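Workshop tips: teaching the two arms by remote control

Collected by Cempaka Rondonuwu for the Vurnodville bench group, 24 Aug 2026

These tips are for members who already know how to move the arms in the simulator and now want to record demonstrations which are good enough to learn from. I made most of the mistakes myself in my first 300 recordings, and I threw away almost all of them.

Decide the task in one sentence before you start. Ours is "take the phone piece and put it in the tray". If you need two sentences, you have two tasks, and you should record them separately.

Begin each recording from the same rest position. Small differences are fine, but do not start one time with the gripper over the tray and the next time far at the side.

Close the gripper slowly. With a flat thing such as a phone, bring both fingers level with it first and only then close. Lift a little, stop, and look if it stays straight. After that you can travel.

Keep the arm you do not need out of the way. Park it with the fingers open, away from the path, and take your hand off its controller. A tired hand makes small movements, and these are recorded also.

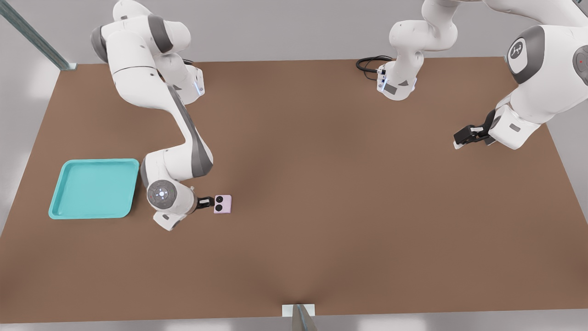 Ariel Samonte: I would park it even further back. When I left the second arm near the table in my Flevov set, the learned policy began to move both arms for a job that needs one. I had to record 279 runs again, so please take this tip seriously.

I agree with Ariel, and I have changed my own habit after reading this.

Carry low. A high curve looks elegant, but it takes longer and the learner copies every unnecessary centimetre. Go just as high as the rim of the tray requires.

Do not correct in panic. If the piece turns in the fingers, stop the hand, breathe, and put it down again on the table. A calm recovery is a useful recording. A wild one you should delete.

Check the wrist view before each session, and not only the big view. Open the fingers fully and look at three points:
– both fingertips can be seen
– there is enough table between them to see what you will pick
– the edge of the table does not confuse you about which way is forward

I also like to keep the wrist view large on my screen during the last part of the approach. In the big view the arm itself often hides the place where I want to grip. 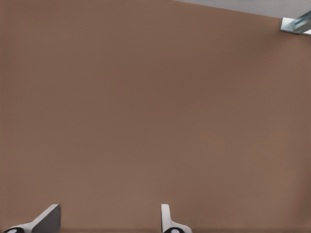

Wrist view with the fingers apart and clear table between them.

Write the result directly after each run. I use a paper notebook with three words only: good, slow, bad. After nine runs I make a pause, also when I feel fresh. My worst recordings come always from the long evenings.

Name the files by task and person. A folder with "test", "test new" and "test new 2" costs more time than the recording itself – I speak from experience.

Hold the controller with the elbow supported. A folded towel under the arm is enough.

If your runs are good but the policy still drops the piece, compare the moment of release. Damilola opens over the middle of the tray, I was opening at the rim, and mixed together it did not work well. Now we both open over the middle.

Next page: cleaning the recordings before training (planned for October)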